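Moving the arm stack off one big loop

I spent most of April rewriting the control software for our two-arm cell, and as I keep getting asked about it I thought I would write it up properly. It is long and mostly about timing.

When I took over the code from Uzma Sethi it was one Python process that did everything. It read the cameras, ran the policy, worked out joint targets and sent them to both arms, in that order, over and over. Uzma wrote it in a hurry to get something moving and it did get something moving, so no complaints there. The trouble was that the whole loop ran at the speed of its slowest part. If a camera image came late, the arms waited for it. If the policy took longer than usual, both arms held still and then jerked on to the next target.

For picking up blocks you could live with that. For the cake task you could not.
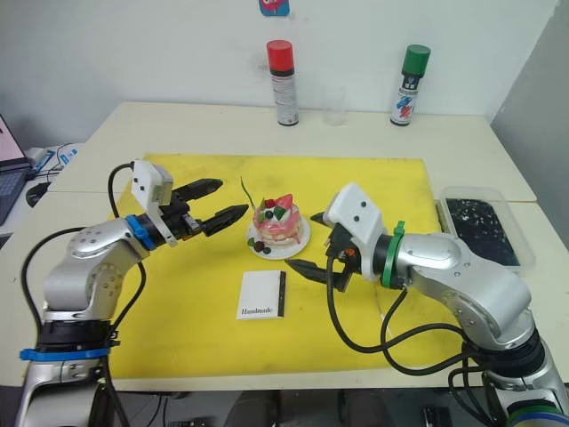
The two arms share one workspace and they can reach into each other's half of it. In the old code there was no check between them at all, apart from whatever the operator's finger on the stop button provided. So I wanted three things from the rewrite: arms that never wait for perception, a check that keeps the grippers apart, and logs I could read afterwards without guessing.

The new version is split into separate processes. Each arm has its own controller, which does nothing except follow the latest short trajectory it has been given. Perception runs by itself and writes its results, with a timestamp, into shared memory. The policy reads whatever is newest and sends out a chunk of 16 future targets for each arm. The controller blends the new chunk into the one it is already following. If no new chunk arrives before the old one runs out, it slows to a stop along the path it was on.

I called the whole thing Skakitz, after a typo that stuck. The part that passes messages between processes is Zultum, which we already had from an older project and which I only had to patch in two places.

The blending took the longest. My first attempt simply averaged the old and new targets where they overlapped, and it looked fine on a plot. On the arms it gave a small sideways wobble whenever the two chunks disagreed. The cause was boring. I was lining up chunks by the time they arrived, when I should have used the time of the image they were worked out from. Those two are different by however long the policy takes, and that varies. Once I carried the image timestamp all the way through, the wobble mostly went. What was left I removed by giving older chunks less weight.

Fouzia Orakzai did the collision check. She models each arm as a chain of capsules, including a fat one for the gripper and its housing, and works out the smallest distance between the two chains on every control tick. Below a set limit, the arm with lower priority slows down. Below a second limit, both stop. We argued a bit about who should get priority. At the moment it is a line in the task file, so for each step you say which arm matters more. I would like something less manual, but it has not caused any problems yet.

One thing the check does not cover is cables. The capsules follow the links, and a loop of cable can hang well outside them. Fouzia has padded the forearm capsules to allow for it, which costs us a bit of reach in the middle of the table. I can live with that for now.

Perception was a different sort of problem. The head camera gives us the layout of the table and is good enough to get a gripper near the right place. It is poor at thin things. A candle is only a few pixels wide from up there, and it bends, so fitting a straight cylinder to it gives you an answer that is right at one end and wrong at the other.

We now hand over to the wrist camera for the last part of the approach. There the candle is segmented and we fit a curve with three control points, then choose the grasp point by distance along the curve from the base. The gripper closes at right angles to the curve at that point. 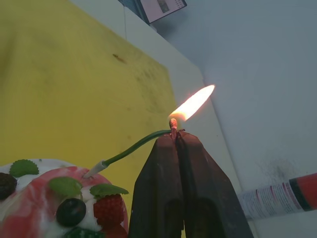

Fire also does odd things to exposure. With auto exposure on, the wrist camera reacts to anything bright and the rest of the view gets darker, and then the segmentation loses the edges it was relying on. I have fixed the exposure and the white balance on both wrist cameras and put the values in the config file. I also mask out anything near saturation before the curve fit, so a flame does not get treated as more candle. It used to add a lovely bright extra length on the end, leaning whichever way the air was going.

Logging is the part I am happiest with. Every message goes to disk with its source time and its send time, and there is a small viewer that draws each chunk as a bar against the clock. You can see late images straight away. Before this we were scrolling through text with over 2000 lines for a single short run.

Still to do: the shutdown order is wrong, and if perception dies first the policy carries on reading the same stale image until the controllers stop by themselves. It should notice the timestamp is old and say so. There is also a memory leak in the viewer – a slow one – that I have not found. Fouzia wants to try the collision check on predicted positions instead of current ones, and she has a branch for that which I have promised to review by Monday.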